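Zwischenbericht an den Fördergeber, Projekt Ranik
Arbeitspaket 3: Zweihändige Handhabung flexibler Verpackungen
Stand: 26. Dezember 2024

1. Anlass

Der Bericht behandelt den unkontrollierten Kraftanstieg an der rechten Hand und die daraus folgende Unterbrechung der Versuchsreihe. Personen kamen nicht zu Schaden. Der Zeitplan für Arbeitspaket 3 verschiebt sich, die Mittelplanung bleibt unverändert.

2. Hergang

Im Versuch hält die linke Hand eine Folienverpackung, die rechte führt eine Schere. Im Durchlauf 1613 verlor der Handregler rechts für 28 Millisekunden die Rückmeldung der Fingerkräfte. Der Regler wertete den fehlenden Messwert als Kraft null und schloss die Finger weiter. Die Schere verdrehte sich im Griff, die Klingen wanderten in Richtung der linken Hand. Die Kollisionsüberwachung von Skaro griff nicht ein, weil sie nur die Armsegmente kennt und das gehaltene Werkzeug nicht als Teil des Arms führt. Angehalten wurde von Hand über den Not-Halt.

3. Ursache

Die Auswertung der Protokolle ergab zwei voneinander unabhängige Mängel. Erstens fehlte im Treiber eine Gültigkeitsprüfung der Kraftwerte — ein Ausfall war von einer echten Nullmessung nicht zu unterscheiden. Zweitens war für die Schere kein Hüllkörper hinterlegt. In den fast 2000 bis dahin aufgezeichneten Durchläufen fanden sich 8 weitere Aussetzer gleicher Art, alle kürzer und ohne Bewegung des Werkzeugs. Als Auslöser gilt ein Steckkontakt an der rechten Handgelenkseinheit. Der Nachweis steht noch aus.

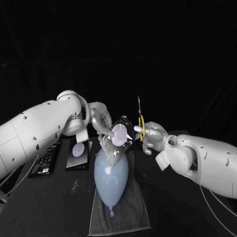
Kaushik hat zum Entwurf dieses Berichts angemerkt, die Gültigkeitsprüfung allein reiche für die Wiederaufnahme der Schneidversuche nicht aus. Solange der Kontakt nicht getauscht und die Leitung unter Biegung geprüft sei, müsse der Scherengriff auf eine feste Maximalkraft begrenzt bleiben, und zwar im Handregler selbst. Die Anmerkung wurde übernommen.

4. Maßnahmen

Der Treiber verwirft ungültige Kraftwerte und hält die Finger in der letzten Stellung. Nach dem dritten ungültigen Wert in Folge stoppen beide Arme.
Die Schere ist als Hüllkörper in der Kollisionsüberwachung angelegt, mit Zuschlag an den Klingenspitzen.
Die Griffkraft rechts ist im Handregler begrenzt.
Der Ersatzstecker ist bei Nitby bestellt, die Lieferung ist für Januar zugesagt.

5. Offene Punkte

Das Verhalten bei gleichzeitigem Ausfall beider Hände ist nicht geprüft. Ebenso offen ist, ob die linke Hand beim Stopp die Folie halten oder freigeben soll; beide Varianten haben im Trockenlauf Nachteile gezeigt. Schneidversuche bleiben bis zum Abschluss der Leitungsprüfung ausgesetzt. Greif- und Übergabeversuche ohne Klinge laufen weiter.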